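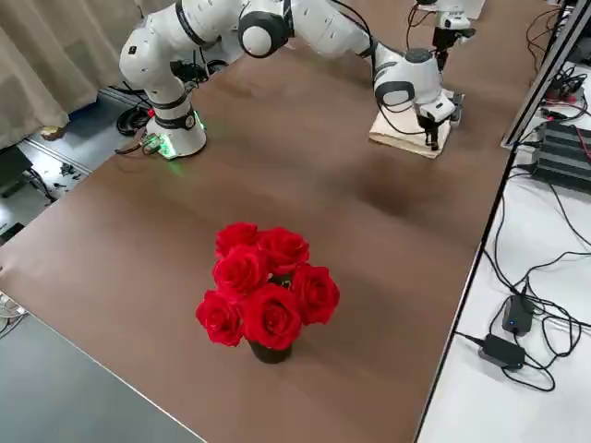

Progress report on the Dridari project: the open day and where we are now

Prepared for the Prendergast Fund by Ridwan Harahap
Friday, March 20, 2020

Dear friends at the fund,

I promised in my last letter that the next report would be mostly about the open day, and so it is, although I have tucked the spending and the plans in at the end for those of you who turn to that part first (I know who you are, and I don't mind a bit). Three of you were able to come in person and it was a real pleasure to put faces to the email addresses. For everyone else I will try to give a fair picture of how the day went, including the parts that went less well than I had hoped.

The visitors

We had 47 people through the door over the afternoon, which for a workshop our size is a full house and then some. A good number came from the flower trade, growers and wholesalers mostly, together with two classes from the technical college and a handful of neighbors who had seen the poster at the bakery. We had planned on groups of eight, but people wandered back in for a second look, and by the middle of the afternoon I gave up on the groups and simply talked to whoever was standing nearest. I lost my voice by four o'clock and would gladly do it all again.

The demonstration

As you will remember from the proposal, Dridari is our attempt to have two arms share the kind of table work that a florist's packing room does all day: picking up a pot, setting it down straight, sliding a board under it, passing it along. The brown table is the same one we use every day, and we kept the job small on purpose. One pot of red roses, one flat board, two arms with black grippers. The roses drew people in far better than the gray test blocks ever did, and several visitors bent down to smell them before asking me a single thing about the software.

We ran the full routine 32 times during the afternoon. Most of the runs finished without anybody needing to step in. The trouble, when there was trouble, came nearly always at the board. It is thin and lies flat on the table, so the fingers have to come down very close to the surface before they can get hold of an edge, and if the height is off by even a little they either close on air or press on the top of the wood. We had seen this in practice, of course, but seeing it happen in front of a grower who has lifted ten thousand trays in her life does sharpen the mind. She suggested a shallow notch along one side of the board, and we have since cut one and are trying it out.

The handover between the two arms was slower than I would like. Visitors were kind about it, and one of the students told me it looked as if the arms were being polite to each other, but a packing room could not live with that pace. The waiting time is set very cautiously in the Covska control program, and we now have enough recorded runs to start bringing it down step by step.

What people asked

The question I heard most often was whether the grippers would bruise the blooms. My answer was that in this stage of the work the arms handle pots and boards and leave the flowers alone, and that I would much prefer to do that part properly before promising anything more. The second most common question was the price, and there I had to say that I didn't have a figure I could stand behind. I would like to have one by the next report.

Spending

The open day itself cost 1000 dollars, almost all of it for chairs, printing, insurance and a very generous quantity of coffee. That comes out of the outreach line, which is still comfortably within budget. The Miden power units were paid for last quarter and nothing further is owed on them. I have attached the full sheet separately, with receipts.

Still to do

The cabling on the side table needs a proper tidy with labels at both ends, and I have set aside a day for it. After that we will go on with the notched board, then the shorter handover, and then a second size of pot, which two of the growers have kindly offered to supply. I had hoped to offer a firm date for a return visit, but with things as they are this month we will hold off on inviting anyone in, and I am thinking of September for now. In the meantime I am happy to talk any of you through the recorded runs by phone.

Thank you, as always, for your patience and for the lovely notes that followed the visit. I have pinned them up over my desk.

With warm regards,
Ridwan Harahap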